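4.2 What counts as a tidy shelf

Most writing on home book storage takes the finished shelf as its measure. Riquelme's early survey did so, and so did the Hanulow guidelines that grew out of it, where a set of books is scored as "shelved" or "not shelved" and the time between the two is reported as effort. We doubt that this score means much. A book can be on a shelf and still be hard to find, hard to pull out, or about to slide. A book lying flat on a table may be exactly where its reader wants it. The two-way score hides both cases, and the 700 entries in the Prakitz diary set were coded with no other category.

Our own material is small and we make no large claims for it. It concerns a few books, a small bookshelf and a dark brown marble-patterned tabletop. The covers are mostly dark, which matters more than we first thought. When one dark blue cover overlaps another, the lower book is easy to pass over, and two covers with the same title are easily taken for one. Figure 3a has such a case: a pair of books titled 鬼谷子 lie fanned on the marble, one partly over the other, while a third title, 狼道, is held upright at the back near the shelf.

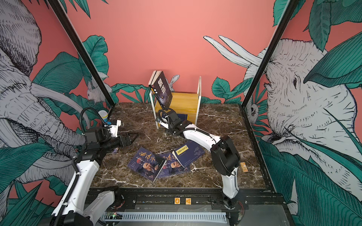

Vol. 30, No. 2

Under the Hanulow rules the upright book in Figure 3a is a problem. It is off the table and close to the shelf, and a coder must choose. Paora Doolan coded it as not shelved. Violeta Riquelme coded it the same way but noted that she would have changed her mind had the book been leaning on the shelf with no hand or tool on it. That is a thin reason for a different score, and we do not think the guidelines offer a better one. Goodwin's reply to this sort of complaint has been that unclear cases are rare. Perhaps they are in diaries, where people write down what they finished and leave out the middle. In a record of the work itself, the middle is most of what there is.

We are also not convinced by the advice, repeated in Pravov's handbook for small homes, that books should always stand. The handbook gives no evidence beyond the look of the result. Standing books need something at the side to hold them, and a short row on a wide shelf seldom has it. The books in Figure 3b illustrate the point in a modest way. Two stand at the left end of the upper shelf and lean slightly, and on the shelf below a dark blue book has been left flat. By the handbook's rule the upper shelf is right and the lower one is wrong. We would call both acceptable, and if pressed would say the flat book is the less likely of the two arrangements to need attention later - though a single figure cannot settle that.
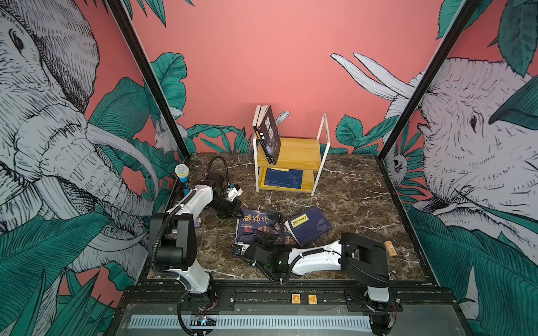
HOUSEHOLD STUDIES: STORAGE AND ORDER

The shelf itself deserves a word. It has two tiers, a white wire frame and light yellow wooden shelves, and there is plenty of table left in front of it. Doolan has argued in discussion that a shelf of this size invites flat stacking whatever the owner intends, as the gaps beside a short row are soon used for other things. We find this likely but untested. The diary set cannot help, as it does not record shelf width, and the follow-up planned for August will cover only 4 homes.

What we can say is narrower. The two-way score treats the two 鬼谷子 volumes in Figure 3a and the 鬼谷子 volume lying on the table in Figure 3b as the same kind of fact: not shelved. It says nothing of whether a cover is hidden or in plain view. Any measure of tidiness that a reader would recognize as such ought to tell these apart, and until one does we would treat the published effort figures with caution.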